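Last updated Thursday, September 24, 2026

# Descaling a drip coffee maker with citric acid

These steps suit most drip machines that brew into a thermal carafe. If your manual names a different descaler, follow the manual. Water at Vallside is hard, so we descale in March and again in early fall. Slow brewing and extra steam are the usual signs that it's overdue.

## What you need

- citric acid powder (grocery stores keep it with the canning supplies)
- a litre of cool tap water, plus more for rinsing
- a soft bottle brush
- a clean dishcloth

Unplug the machine, throw out the old grounds and take out the paper filter. If there is a charcoal filter in the reservoir, remove that too. Clear enough counter to lift the lid all the way.

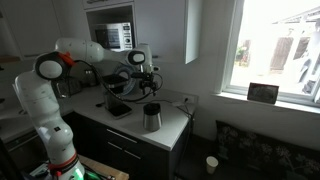

*Light-coloured counter, with the microwave above.*

## Mixing and running the solution

1. Stir two level tablespoons of citric acid into the litre of water until the grains are gone.
2. Pour it into the reservoir and put the empty carafe in place.
3. Plug in and start a brew. When half the solution has gone through, switch off.
4. Wait 10 minutes, then switch on and let it finish.
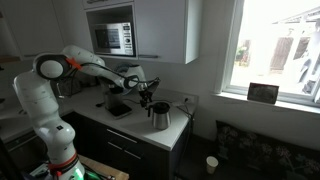
Pour the used solution down the sink with the tap running. Cloudy liquid or white flakes mean there is still scale in the tubes, and a second batch is worth the trouble. Don't reuse the first one.

Don't add vinegar to the mix. It leaves a smell that takes several rinses to clear, and some makers advise against it on account of the rubber seals. 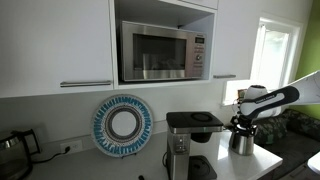 ## Rinsing

Run three full reservoirs of plain water through, emptying the carafe each time. Taste a little of the last one once it cools. If it's sour, run another.

Wash the carafe lid separately. Coffee oil collects in the pour channel, and dish soap with the bottle brush will shift it. Wipe round plastic parts along the grooves, then leave them to air-dry.
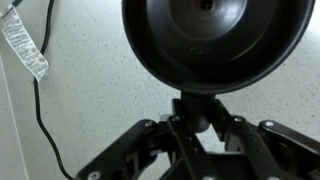

*Black disc with a raised rim and stepped rings.*

Put the charcoal filter back last, or fit a new one if it's past its date. Leave the reservoir lid open overnight.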